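Vetdale Textile Conservation Workshop
Bench notebook, entry of 2023-07-08
Entered by Debora Lombardi; read by Guido Caruso

Subject: adhesive trials for the Dendano banner, continued from June.

The second set of silk samples was removed from under weights this morning. Each had been lined with dyed silk crepeline and left for 80 hours. Peel resistance was acceptable in all but 3 samples, which lifted at the corners under light tension. All three came from the batch brushed on at the lower concentration. That batch is withdrawn from the trial.

Stiffness remains a concern. The samples prepared with two coats do not drape in a manner comparable to the original silk, and their use on the fringe side of the banner is not recommended.
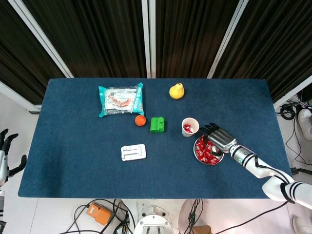 The single-coat samples were passed to Rosalba Melis for color measurement before light exposure. Readings are to be filed under the sample numbers and not under the old tray letters, which were used twice in June.

Stock: 9 sheets of silicone release paper remain. Kyu-ri Son has been asked to place the order with Irner.

Outstanding: reversibility test on the single-coat set; cross-section of the painted border, pending approval from Gemma Gatti.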